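4.2 Where small things live

Our interest is in the parking of small objects: the handset, the holder it came out of, the lidded tub that everyone intends to move. Bhat's earlier Billine survey logged 163 such objects in shared workrooms and found that most had a home and few were in it. The white holder at Firnerstead has a shallow rectangular recess, a plain enough invitation. A slim black device has other options.

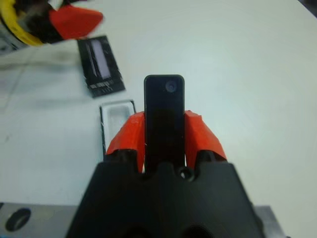
4.3 The table as a commons

The large white table collects whatever the desks refuse. Its surface records this faithfully in smudges, which we did not attempt to code. Chairs fare no better. Under the Ranik scheme a chair back counts as storage once it holds a garment, and by that rule the room gains a wardrobe. Participants disputed the rule at some length, mostly from chairs with coats on them.
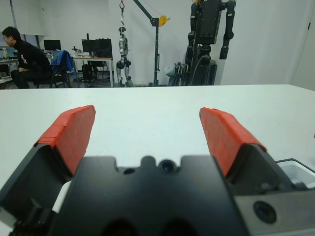 Figure 4. The white table, with a clear container at its right edge and a jacket over a chair back behind.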